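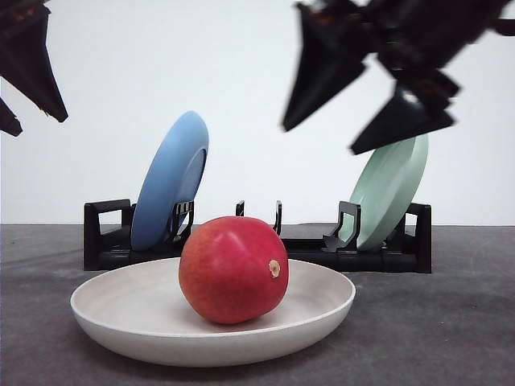
About Makowska

We're a small tableware shop with a big soft spot for color! Maite Marín and Eugeniusz Nowicki started Makowska one June with 15 plates, a borrowed market table and a shared feeling that the dishes you use every day ought to be the ones you like best. These days there are five of us, and we still argue happily over every new shade of blue (Maite usually wins).

We look for simple shapes, soft colors and rims that feel nice in the hand. If we wouldn't eat our own breakfast off it, we don't stock it.

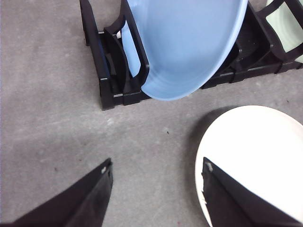
What we sell

Plates and bowls, mostly, plus the things that go with them: racks, trays and towels. Our two house lines are Fevitz for plates and Resamow for bowls. You can buy a single piece, and we love it when people mix.

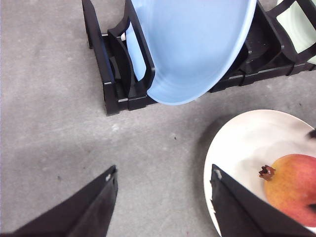
Storage gets a whole corner of our shop. We could talk about it all afternoon, and some Saturdays we do. A plate that lives in a cupboard only gets seen at dinner, but stand it upright in a plain black rack and you get to enjoy it all day. Light blue with pale mint green is a lovely mix to start with, and the black dividers really let both colors show.

Come and say hello

You'll find us at unit 3 in the Trusutex building, with the kettle on. Bring a plate from home if you're trying to match something, we enjoy the challenge!
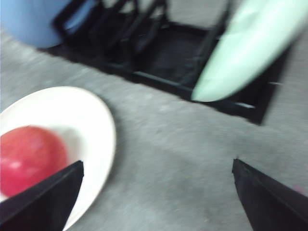

A little red on white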